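Starneleck Table Clearing Project: Final Report, Section 4
The dropped plate fault, and how we (mostly) fixed it

Team: Doğukan Bilgin, Gitau Mussa

We said in the proposal that the hard part of clearing a table would be planning the order of the pickups. We were wrong, and finding out why was the best part of the whole semester! The planner worked on the first real try. What beat us was a plastic plate you can see through.

What happened

The task is simple to state. Plates and bowls are on a table, and the arm picks them up one at a time and stacks them by type. In September we ran it with the solid bowls only and got through a full session with no drops. Then we added the translucent plates, and on the 8th run of the afternoon the arm closed on the rim of a pink plate, lifted it, swung toward the stack and let go of it halfway there. The plate bounced and rolled off the table. The arm carried on to the stack, opened its fingers over nothing, and reported success.

That last bit is what got us excited (and a little worried). A drop is one fault. A drop the robot doesn't notice is a second one, and it's the one that could hurt somebody, because the arm goes straight on to its next move while a person may be reaching in to pick up the plate. Gitau was standing well outside the marked line when it happened, but we stopped all runs until we had an answer.

What we found

We went back through the logs from 1350 grasps. There were 40 drops, and 38 of those were on translucent plates. So the plates it was.

The first cause was depth. Our depth sensor looks partly through clear plastic and gives back the height of the tabletop, or a mess of values somewhere between the table and the rim. The grasp software, which we named Evden, averaged those values and put the rim lower than it really was. The fingers came down too far and pinched the curved wall under the rim, where there is very little to hold on to. Glare from the overhead lights made it worse, and plates lying on top of their own reflections were the worst of all.

The second cause was our own code, and it's a bit embarrassing. Evden checked the finger gap once, right after closing, and never again. If the plate slipped out during the swing, no line of code would ever find out.

What we changed

For the depth problem, we stopped trusting depth on anything the color camera labels as translucent. We fit an ellipse to the bright edge of the plate and work out the rim height from the known plate size. It is so much better! The colored rims show up really well, even when the middle of the plate is close to invisible.

For the missed drop, the gap is now read all the way through the move. If the fingers close past the thickness of a rim, the arm stops where it is and waits for a person to press the reset. We tested this by pulling plates out with a string, and it stopped every time.

After both changes we had 2 drops in our final test set, both with one plate overlapping another, and the arm caught both and stopped. Overlapping rims are still open. The ellipse fit can grab part of one edge and part of the other, and we ran out of lab time before we could try splitting them.

If you pick this project up next year, start with the slip check. We wish we had written it before we ever turned the arm on.
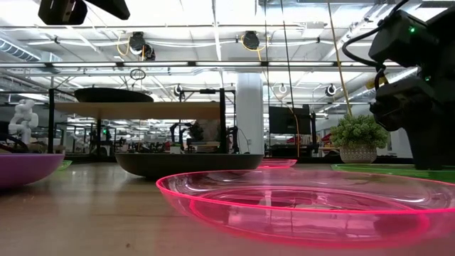
Barasa wrote back after reading the draft that stopping in place is fine for a plate but should be thought through again before anyone tries it with a full bowl, and asked whether the reset button can be reached without leaning over the table. It can't at the moment, so moving it goes at the top of the list for next year.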